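Fiscombe Laundry Supply
Home > Laundry > Baskets > Slotted floor basket, grey

Slotted Floor Basket, Grey
Sold singly or in packs of 7
In stock at Condton. Sarnport branch: ring first.

Plain grey plastic basket for the laundry room floor. Slots down the sides, raised rim. No lid, no wheels, no liner to wash. Been selling these to launderettes, student halls and campsites for 9 years and the shape hasnt changed once.

Goes in front of the machine, door opens over it, washing drops in. Most of our trade orders are for exactly that job.

What you get
Basket, grey, one piece. Nothing to assemble.
Weight limit 14 kg. Wet towels get there quicker than you'd think.
Stacks inside itself when empty.
Wipe down with washing up liquid and warm water. No bleach on the rim please, goes chalky.

Size
Height 26 cm. Low on purpose. Measure from your floor to the bottom of the machine door before ordering, especially if your machines are up on a plinth or stacked two high. If they're up on a plinth you probably want the tall one (see bottom of page).

Colour
Grey only. We did a blue, it didn't sell. A few seconds in blue still at Condton, collection only, ask at the counter.
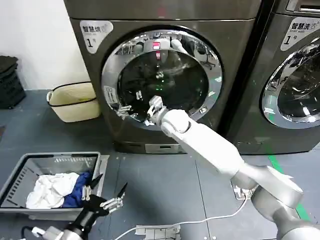 Where to stand it depends on how your machines are set out. Side by side pairs are easiest, one basket between two is plenty for a small room and you just shove it along with your foot. Leave enough floor for the door to swing. Big round doors like the chrome-rimmed one on this dryer want more room than people allow, so keep the basket low and in front and don't jam it up against the next machine. Mixed loads fine, whites in one end and darks in the other like the white cloth and the navy bit here, but if you're sorting properly buy two. Label your machines as well if the public use them, a sticker up in the corner of the front panel saves a lot of daft questions about which one's the washer.

Why slots
Air. Damp things left overnight in a solid tub smell by morning, slots help. They don't dry anything, don't expect them to. Also lets you see if there's a sock left in the bottom.

Very fine knits and anything with hooks or lace: use a net bag first. Slots are moulded smooth but hooks will find an edge.

Not for
Standing on. Carrying logs. Bathing the dog (yes, we've been asked, it has holes in).
Not for hot items straight off an iron or press.
Keep clear of heaters and away from any vent at the back of the machine.

Trade and multi-buy
Packs of 7 come nested, strapped, one label. Split packs not possible at the pack price, sorry.
Adugna trade account holders get their usual terms, put your account number in the order notes box NOT the address box.
Launderettes fitting out a whole room, email us the number of machines and a rough floor plan and we'll say how many baskets. Normally fewer than you were going to order.

Delivery
Order before noon, leaves Condton same day. Weekends no.
Singles go by parcel courier, packs by pallet van. Pallet van needs somewhere to stop, tell us if you're on a red route or up a lane.
Collection from the side door, not the shop front. Ring the bell and wait, it's a long warehouse.

Returns
14 days, unused, you pay the postage back. Cracked on arrival, send a photo the same day and we'll get another one out. Don't post the cracked one back, we dont want it.

Questions we get
Does it fit under a worktop? Yes if there's a gap taller than the basket. See Size.
Can I get my logo on it? Packs only, one colour print, adds 9 working days.
Are the slots big enough to lose a baby sock? Newborn ones, yes. Use a net bag.
Is it the same as the old Adugna basket? Same mould, new grey, slightly darker. They stack together ok.

Also look at
Slotted basket, tall, grey
Net wash bags, zip top
Machine number stickers, white, sheet of 26
Folding table, wall fixed (Sarnport only)

Page updated July 5, 2023. Prices at checkout, VAT added for trade.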